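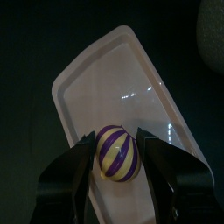 **PATRIMONIO Y TRADICIONES · HILO**

**1/** El Museo de Artes Domésticas de Cesville inicia la publicación de contenidos sobre su colección de huevos decorados. Abrimos el hilo con una pieza de franjas diagonales, en morado intenso y amarillo crema pálido, que rodean la superficie en espiral.

**2/** La colección consta de 439 piezas. Procede en su mayor parte del legado de Ans Aerts, vecina de Cesville, que las reunió a lo largo de su vida y las entregó al museo con sus cuadernos de anotaciones.

**3/** Los cuadernos recogen, para cada huevo, el lugar de adquisición, el precio pagado y una breve nota sobre el dibujo. En ocasiones la nota se reduce a una palabra: «espiral», «puntos», «gallo».

**4/** El inventario distingue cuatro grupos según el motivo: franjas, figuras vegetales, figuras animales y composiciones libres. El grupo de franjas es el menos numeroso, con 26 piezas, y será el primero en exponerse.

**5/** Las franjas en espiral plantean una dificultad conocida por quienes decoran huevos: la superficie se estrecha hacia los extremos y la banda debe adelgazar con ella. Si el trazo conserva siempre la misma anchura, los colores se amontonan en la punta.

**6/** En la pieza que abre este hilo las franjas guardan un espaciado regular y cada banda acompaña la curva del contorno. El acabado es brillante, de modo que la luz deja un pequeño reflejo blanco sobre la superficie.

**7/** Sanne Segers, responsable de la colección: «El contraste entre un tono oscuro y otro muy claro permite leer el dibujo a distancia. Por ese motivo hemos situado las piezas de franjas a la entrada de la sala».

**8/** Recordamos las pautas de manipulación vigentes en el área de reserva:

- Manos limpias y sin anillos ni pulseras.
- Una sola pieza fuera de su caja en cada momento.
- Traslado siempre en bandeja con reborde, nunca en la mano.
- Ninguna etiqueta adhesiva sobre la superficie decorada.

**9/** Las mismas pautas son aplicables en casa. Muchas familias conservan huevos decorados por varias generaciones y nos consultan sobre su cuidado. Como norma general, conviene guardarlos por separado, en un lugar seco y alejado de la luz directa.

**10/** Para la limpieza basta una brocha suave. Desaconsejamos el agua, el alcohol y los productos abrillantadores, incluso en piezas de apariencia resistente – algunos pigmentos se desprenden al primer contacto con la humedad.

**11/** La exposición se instalará en la sala Haltwood, en la planta baja. El montaje corre a cargo de Henk Peeters, con vitrinas bajas que permiten la visita en silla de ruedas y la observación por parte del público infantil.

**12/** Durante el mes de julio se celebrará además un taller de decoración dirigido por Tài Đàm. Se trabajará sobre huevos de madera, con dos colores por participante y un único motivo: la franja en espiral.

**13/** El taller dispone de 100 plazas, repartidas en varias sesiones. La inscripción es gratuita y se formaliza en el mostrador de información del museo. Los menores de ocho años deberán asistir acompañados por una persona adulta.

**14/** Los materiales se entregarán al inicio de cada sesión. Se ruega acudir con ropa que pueda mancharse, ya que la pintura morada resulta especialmente difícil de eliminar en tejidos claros.

**15/** El cuaderno didáctico, con textos de Pak-hei Wu, se editará en una tirada de 500 ejemplares. Incluye plantillas para trazar espirales a lápiz antes de aplicar el color y un glosario de motivos. Los centros escolares podrán solicitarlo por escrito.

**16/** Se reproduce a continuación una de las indicaciones del cuaderno: «Divida primero el huevo en gajos con líneas verticales muy tenues. Avance después en diagonal, de gajo en gajo, girando la pieza y manteniendo quieto el pincel».

**17/** Quienes posean huevos decorados con franjas y deseen compartir información sobre su origen pueden responder a este hilo. El museo no realiza tasaciones ni admite el depósito de piezas sin cita previa.

**18/** Agradecemos las consultas recibidas acerca de los cuadernos de la señora Aerts. Su transcripción continúa en curso – faltan por revisar los dos últimos – y se pondrá a disposición de los investigadores en la biblioteca del museo.

**19/** En la próxima entrega trataremos las figuras vegetales, el grupo más amplio del inventario. Publicado por el Departamento de Colecciones, Museo de Artes Domésticas de Cesville, 5 de febrero de 2023.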